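From: Toshiko Hoshino
To: handheld-demos list
Date: 14th November
Subject: Re: Second gripper drops out when I reach across

Thaddäus Bachmann wrote:

> We have recorded 65 demonstrations of the desk tidying task with the
> pair of hand-held grippers. In 43 of them both grippers track from start
> to finish. In the others the left one is lost for a second or more,
> mostly when the operator crosses hands. Is it the marker size, or the
> way we move? We are on the Stilline build from June.

Thaddäus,

I would look at the marker angle before the size. We had the same trouble in the Boreo recordings. The right gripper's camera has to see the marker on top of the left one, and when the left wrist rolls outward the marker face turns away from it. At a steep angle the pattern gets too thin for the detector, even at short range.

What I do now is scrub through the right-hand video and stop wherever the left pose jumps. One still from our office set: 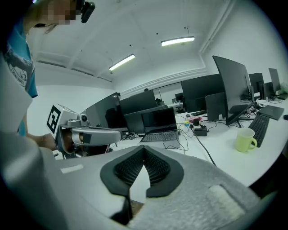 Right gripper view, left gripper held at chest height. Note the tilt of the marker on top.

The marker face points to the upper left in that one. If your dropouts look similar, try these before you print anything new:

- Keep the left wrist level while reaching, and turn from the elbow.
- Pass objects in front of you with both grippers upright. Don't cross over.
- Hold still for a moment at the start so both poses settle.

Yu-na Son re-recorded our worst task this way and lost 4 takes out of nearly 300. I don't have a clean comparison with the old takes, as the objects changed too.

The head camera won't fix this by itself in Stilline. It is saved with the take, but the relative pose between grippers still comes from the marker. Do-yoon Kwon has a script that flags the gaps and writes out the frame ranges. I can ask him to post it here.

Can you send two or three of the bad takes, with the raw video?

Toshiko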